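In Conversation: Wayne Lapointe on Building a Gripper Arm at Narside

Wayne Lapointe joined the Narside shared workshop in September with a plan to build a small robot arm in his own time. Souad Nasr spoke with him for the members' pages.

Mr Lapointe began with the simulator, and most of his evenings are still spent there. "I model the gripper and put it in a furnished room," he explained. "A chair, a table, a few things a person might leave lying about. If the fingers go through the table edge, I have lost 20 minutes and no parts."

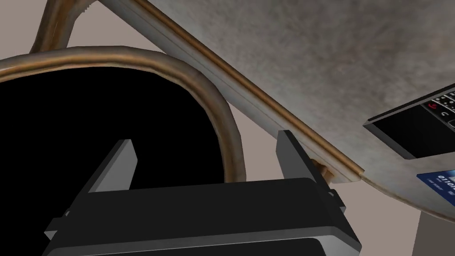
The budget for the physical arm is 400 pounds, of which 300 has been set aside for motors. Mr Lapointe intends to cut the fingers on the workshop's own machines. He has named the project Grovell, after the street where he grew up.

Asked what had proved most difficult, he pointed to the approach angle. "With two flat fingers you have to decide early how you are coming in. I try it first against a bare surface, fingers open, and only then go back to the furniture." 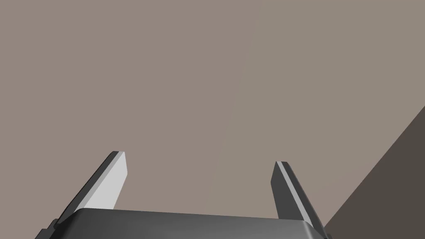
His log now runs to 2,709 trial movements, and he has offered to share the files with any member who asks. Ms Nasr enquired when the arm itself might be seen on the bench. "When the wrist joint stops slipping," he replied. "I am on my third design for it."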